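Who Gets to Complain? Investor Claims and Small Exporters in the Rikden Agreement
Student project report, spring term, trade policy seminar

When our group picked the Rikden trade agreement back in February, we thought we were signing up for a project on tariffs. Tariffs are what everybody argues about at dinner, after all, and the agreement has a schedule of 3444 product lines that we fully meant to read from top to bottom (we got through a fair part of it, and we are proud of that!). What kept pulling us back, though, was a short chapter near the end on how disputes are settled. 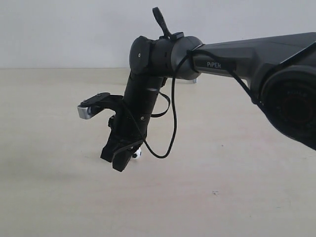 Our first question was which businesses can use that chapter at all. Under the text, an investor from either side can bring a claim before a panel, but a firm that only sells across the border has to ask its own government to act for it. That sounded fair enough to us until we tried it on actual goods. Take a robot arm like the dark gray one with PiPER printed on its side: a company that builds a plant abroad to assemble such arms counts as an investor, while a company that ships the very same arms in crates does not, even if both are hurt by the same new rule at the port.

We then sent a questionnaire to small exporters in Henduvness, using the mailing list of the Komuneo trade network, and 32 of them were kind enough to write back. Most had never heard of the dispute chapter, and several wrote us long and very friendly letters about customs forms instead.
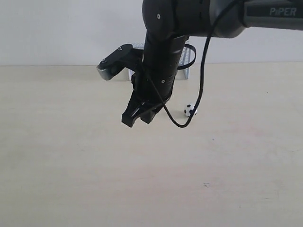

Only two had ever asked the government for help with a trade problem, and both said the waiting was harder on them than the problem itself. One, a family food business called Phan, simply gave up on that market and found buyers closer to home.
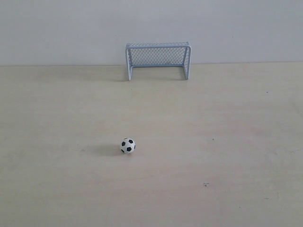 Our group ended up with four suggestions, and we did not all agree on every one of them. The one we all liked was a fixed deadline for governments to answer a written request from an exporter, with reasons given if the answer is no. We would still like to compare the chapter with older agreements, and the questionnaire replies are in the appendix for any group that wants to take that up next year.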